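How many demos did you need for cloth?
Forum > Home Automation and Hobby Robotics > Learning from demonstration

bianca_c
Starting on soft items next week and trying to plan my Saturday. The Mimano guide says 100 demonstrations per item is plenty. Has anyone got cloth working with that, or is it a number for wooden blocks?

ouali_bench
100 was fine for me. Wrist camera only, one flannel, same table every time. Don't overthink it.

berkay_g
"Same table every time" is doing a lot of work in that sentence. Did you ever try it on a different table?

ouali_bench
No, why would I? It lives on that table.

berkay_g
Then you've taught it one flannel and one table. Fair enough if that's the goal, but I wouldn't tell a beginner it's enough for cloth.

I've been doing dark fabric pieces on a grey-teal cloth since May and I threw out 39 of my first 100. Most of those went for blur. I was moving the arm at the speed I'd use my own hand, and close in the wrist view turns to soup. You can still make out the pivot and the bolts either side of it, but the fabric edge you want the thing to learn from is a smear.
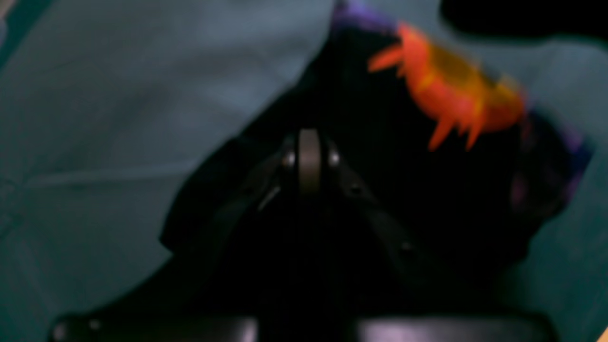

Bright patterns make it worse in a sneaky way. The policy will happily latch on to a patch of orange and ignore where the cloth ends, and your score looks lovely until you swap in something plain. I did that swap with 22 tries and got 7 grasps. So no, I don't trust anyone's demo count unless they say what they tested on.

bianca_c
That's a bit grim. Would more light fix the blur?

berkay_g
Some of it. Slowing down over the last few centimetres did more for me. My corner is dim though, so try both.

latifa_r
Disagree about throwing the blurred ones out. The arm will see blur when it runs on its own, so it ought to see some in training. I keep mine unless the grasp itself was bad.

berkay_g
Have you compared the two? Same items, with and without?

latifa_r
Not properly – I changed the lamp halfway through.

berkay_g
Right.

ouali_bench
Still works on my flannel.

bianca_c
OK, slow approach, two tables, and a plain cloth kept back for testing. I'll post the numbers, good or bad.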